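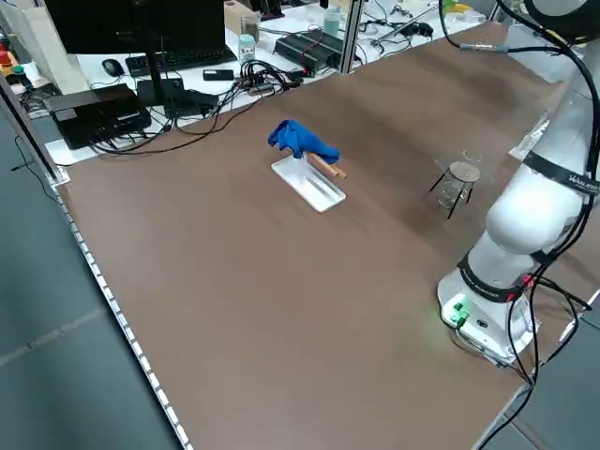 Home | Results | Opinion | Podcast | Contact

Guswood Pro Wrestling wants us to believe its new streaming service has saved the company. The owners said so twice in last week's announcement, and Kjell Lundgren said it again in the ring at Carkach, mic in hand, while the crowd waited for a main event that was already running late.

I'd like to see some numbers first. The announcement says sign-ups are up 117 percent. Up from what? If you had 300 people paying in the spring, you now have 651, and that won't cover the lighting bill for a decent arena. Maybe the starting figure was much bigger. If it was, I don't know why they'd leave it out.

Then there's what you get for your money. I paid the $7 and went looking for the Moriarty shows, the ones older fans talk about with such love. There are five of them. Two have no commentary, and one stops before the cage match ends. The rest of the library is mostly recaps of shows that are also in the library.

Lorcan Tierney's title run is supposed to be the big draw, and I'll grant that he's very good. His match with Nulomano in the rain was the best thing the company put on all year. But he has defended the belt twice since then, both times on cards you had to buy separately. So the champion isn't really on the service. His interviews are.

Fans I respect tell me to be patient, that every small promotion goes through this and a bad first few months proves very little. Fair enough. I heard the same speech about the DVD club, and about the magazine before that, and I still have a receipt for a second issue that never came.

I'll keep paying through the end of November, mainly for the Carkach replay, which was promised within a day and still isn't up. If Tierney defends the title on the service by then, I'll write something kinder.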